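Urkel (cloth handling)

Urkel is a method for teaching a robot arm to find and hold the hem of a cloth, using only a small camera at the wrist. It was developed by Xinyi Lei and Bujar Ristić, who trained it on 500 recorded grasps. 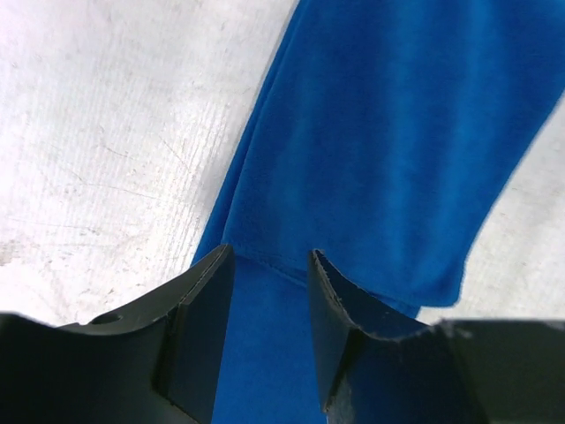
Wrist camera view of blue cloth between the gripper fingers.

The method looks for the colour change along a fold – shape is not used. Its successor, Ista, adds a second try after a missed grasp.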